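December
By Moataz Slaoui and Hala Amrani

Does a Deposit Make People Return Bottles? A Look at the Serninow Scheme

Course project, final report

When the town of Serninow brought in its bottle deposit, the posters promised that almost every bottle would come back. Our class was given the poster as reading material in the first week, and most of us took it at face value. Hala and I didn't, partly because neither of us could find out what "come back" was supposed to mean. Back to the shop? Back to a factory? Back into another bottle? Those are very different things, and the poster used one arrow for all of them.

This report looks at what the scheme claims, what we could check, and where we got stuck. We got stuck quite often.

1. What counts as a return

The company that runs the scheme, Teltbridge, says a bottle is returned when a shop accepts it and pays out the deposit. A bottle that is accepted and later thrown out because it is dirty or crushed still counts. We asked by email how many are thrown out at the sorting plant in Sterov and got a polite reply that did not contain a number. We asked again and got the same reply with a different signature.

The definition matters because the headline figure depends on it. Teltbridge gives a return rate of 71 percent. If even a small share of those bottles end up in the trash at Sterov, then the true figure for recycling is lower, and we have no way of knowing by how much. Our adviser, Hajar Tawfik, thinks we are being a bit hard on them here, and says that every scheme has to draw the line somewhere. We agree that a line has to be drawn. We would just like it printed on the poster.
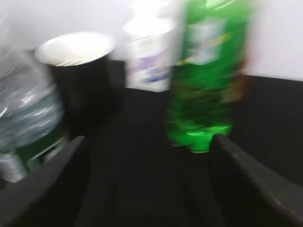

Fig. 1. Green plastic bottle with other containers on a black tabletop.

2. Which containers are covered

The rules cover plastic drink bottles, with or without a label. They do not cover cups, mugs (obviously), jars, or bottles that held milk or oil. Several people we talked to had no idea about the milk rule and had carried milk bottles to the store and back home again. One man said he did this every week for a month before he asked anybody.

We also wondered about color. Clear plastic is usually said to be easier to sell on than colored plastic, since it can be turned into more kinds of things. If that is true, a flat deposit on every bottle gives drink makers no push toward using clear plastic. Ngân Vũ, who did a project on packaging last year, argued for a higher deposit on colored bottles. We like the idea but suspect it would confuse people at the machine, and the people at the machine are confused already.
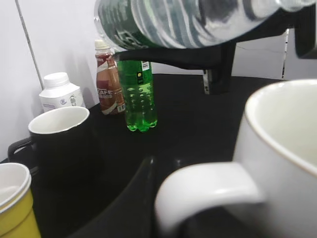 3. Our survey

We handed out 100 paper forms outside the grocery store on Benkirane Street and got most of them back. We want to be open about how weak this is. People who stop to fill in a form about bottles are probably people who care about bottles. We stood there in the afternoon, so anyone who works days was likely missed. And question 2 was badly written: "Do you return your bottles regularly?" can mean every day or twice a year, and we saw the problem only when we sat down to type in the answers.

With all that said, the answers did not match the poster very well. Many people said they returned bottles before the deposit too, just in a different bin. For them the scheme has moved the bottle from one place to another and made them wait in line. Others said the deposit was too small to bother with and that they left bottles beside trash cans for someone else to collect. Those bottles still get returned, and they still count, but the poster family smiling at the machine is not who is doing it.

A fair number wrote comments about labels. The machine reads the code on the label, and when the label is torn or wrinkled the bottle is pushed back out. 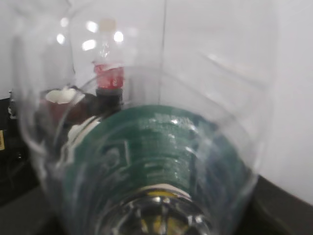

Some shoppers then try the same bottle again and again, and a few told us they simply drop it in the regular trash next to the machine. Teltbridge's leaflet says to take such bottles to the service desk. We tried this in 2 stores. In one the clerk paid us right away. In the other we were told the desk did not handle bottles and never had.

4. Before and after

The strongest claim in the Teltbridge material is that litter in town went down after the scheme began. It may well have. But the town also put in more trash cans by the river that same spring and changed the street cleaning hours, and the litter counts were done in different months. Comparing a count from summer with one from winter tells you mainly that fewer people have picnics in the snow.

Malou Þorgeirsson at the town office was kind enough to let us see the count sheets. They are filled in by hand, and "bottle" sometimes includes glass and sometimes has its own column for it. We tried to build a chart from them and gave up.

5. What we think

Deposits probably do some good, and we found no sign that this one does harm. What we could not find was good support for the figure on the poster as ordinary people would read it. Before next year's group takes this on, we suggest they ask for the Sterov sorting records early, in writing, and fix question 2. A visit to the plant would help as well. Ours was put off and then the term ran out.

The survey form and the typed answers are in the course folder.

Recent student projects
Who Uses the Night Bus?
Hard Water and Kettles in Serninow
Are School Lunches Getting Smaller?
Paper Bags, Cloth Bags and How Long They Last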